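Priltora remote teaching project - progress report to Gamgate
Reporting date: 14/12/2019
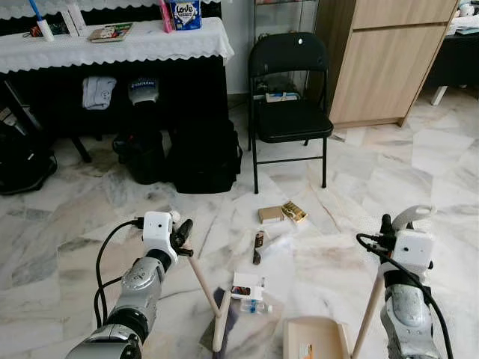 Work completed

The two-arm station is running in the furnished room at the Bondarchuk site. An operator drives both grippers by remote control, and the joint positions, gripper opening and head camera video are recorded together. The current task set is floor pickup: small boxes, a wrapped bar, a plastic bottle lying on its side, a crumpled cloth and similar items spread on a marble floor between the arms.

The target for this period was 200 accepted demonstrations per operator. All 4 operators met it. A demonstration is accepted if the item is lifted clear of the floor and released at the goal position without a restart. Recording rate was held at 60 samples per second throughout.

Problems

Thin flat items remain the weakest class. Operators approach a plastic sheet too steeply and the fingers close above it. Clear plastic is also hard to judge on the operator's screen against veined stone - depth errors are most frequent there. Palline has supplied revised finger pads, which are not yet fitted.

Time lag on the right arm was traced to a controller setting and corrected. Demonstrations recorded before the correction are kept in a separate folder and are excluded from training.

Next period

Fit the new pads and repeat the flat item trials in January. Begin two-handed cloth folding once these are complete. The full set should reach nearly 4,000 demonstrations by the end of the grant. No change to the budget is requested.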